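**Trindlow Kitchen** is a simulation package for testing robot arms on household tasks. It is sold by Stuner, a software firm founded by Tarek Hamdy, and was first released under the name Ledance Rooms. The present name was adopted with version 2.

## Contents

The package contains 29 kitchen layouts and a library of 200 loose objects, among them trays, blocks and tableware. Cupboards, worktops and built-in appliances can be swapped between layouts, and wall finishes are chosen from a separate list. Users may load their own arm model or start with one of the nine supplied.

Tasks are written as short text files. Each one names the objects to be used, where they start and what counts as success. Most of the supplied tasks take place on the worktop - picking up, placing and sorting - and a smaller group deals with doors and drawers.

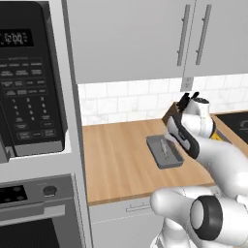
*A simulated arm over a tray on a wooden worktop, with a microwave and wall oven to the left.*

## Licensing

Trindlow Kitchen is offered as a yearly licence, priced per seat. Teaching licences cover the same layouts but leave out the task editor. Updates come out each September, and older versions can still be downloaded by licence holders.

## Reception

The trade newsletter *Zapata* praised the range of layouts and the clear task files, but found the object library thin on soft items such as cloths and sponges. It also noted long loading times on older computers. Stuner later added a low-detail mode, which turns off soft shadows and uses simpler surfaces.

## See also

- Robot simulation
- Household robot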